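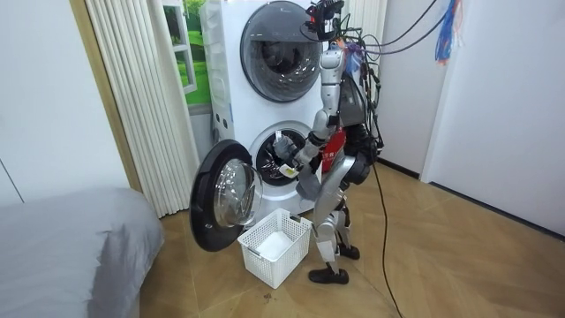
What's the right order for a stacked washer-dryer: empty the bottom one first, or the top?

Bottom first, nearly every time. If the lower drum is your washer you want it clear before you open the top, or you end up with warm dry stuff landing on wet stuff. Get the lower drum empty, basket off to one side, then deal with the upper one.

Filed under: Home & Garden > Laundry & Clothes Care
12 replies | 269 views | 2 shares

pegsnpillows wrote:
Thanks for that, it's what I suspected. We moved into the unit in May and this is my first time living with a stack, I've always had them side by side with a bench over the top (miss that bench SO much). My trouble is everything else. There's no surface anywhere near it, so I pull things out, chuck them in the basket, cart the basket to the bedroom and by the time I get to it everything's a crumpled mess. How do you lot manage?

mulgadan wrote:
Fold on the spot. I do mine right there on the floor with an old sheet down. Takes me two songs on the radio and it's done.

kettle_on wrote:
On the floor?? My knees just read that and left the building. Get one of those fold-down shelves for the wall opposite. Mine's a Plekora one and it holds a basket plus a pile of towels no worries. Flips up flat when I want to get past.

mulgadan wrote:
Wall shelf's great if you own the wall, kettle. Plenty of us are renting.

pegsnpillows wrote:
Renting here, sadly. No holes allowed. The floor's a nice light timber though and pretty easy to keep clean, so I'm not against the floor idea. I gave it a go this arvo with the grey things, got the first long one out and then couldn't decide what to do about the sleeves. I always end up with one arm sticking out of the bundle like it's waving at me.

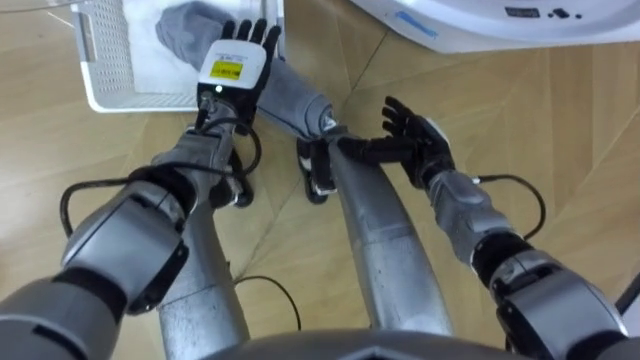 And I never know where to put the basket either. If it's in front of me I'm reaching over it, and if it's behind me I forget it's there and back into it (yes, more than once, and yes, I said a word). My basket's white plastic with holes in the sides, dead light, so it slides off across the room the second I bump it.

mulgadan wrote:
Up past your left hand if you're right-handed. Pull out, lay flat, fold, pile goes on the right. You never cross over yourself that way. For sleeves, lay it face down, bring one side in with its sleeve, fold the sleeve back down along the body so it runs the same way as the side seam, then do the other. Give the cuffs a little tug so they're straight before you bring the bottom up.

Jevel_Street_Jo wrote:
Gotta disagree with face down. I do face up and tuck the sleeves behind, otherwise I can't see what's on the front when they're in the drawer. And with five of us in the house I need to know whose is whose!

mulgadan wrote:
It ends up front side showing if you do it face down, Jo. You turn it over at the end.

Jevel_Street_Jo wrote:
Okay fair, I've gone and tried it on the bed just now and you're right. Still doing it my way lol.

lintqueen wrote:
Can I put in a word for not folding the heavy stuff at all? Anything thick with long sleeves goes straight on a hanger while it's still warm, and the hanger goes over the door handle. I had a Prolto over-door rail in my last rental, no screws, it just hooks on. Only the small stuff ever sees the basket. My creases pretty much vanished.

kettle_on wrote:
Hangers stretch the shoulders on knits though. I ruined a lovely cardigan like that and I'm still cranky about it.

lintqueen wrote:
Wet knits, sure. Dry ones have been fine for me, but I'll give you that I don't own many nice cardigans.

pegsnpillows wrote:
Hmm, I like the rail idea for his work shirts. Does it scratch the door? Our agent is the type to get down there with a torch.

lintqueen wrote:
Mine had a bit of foam on the hooks. Before that I had a cheap Lahlou one without any and it did leave a mark, so stick some felt on if yours comes bare.

pegsnpillows wrote:
Perfect, felt I've got. Going to do the sheet on the floor with the basket on my left, and look for a rail on the weekend. Sleeves face down, sorry Jo! Does anyone fold fitted sheets or do you all just roll them up and shove them in the cupboard like I do?

mulgadan wrote:
Roll and shove. Some things aren't worth the two songs.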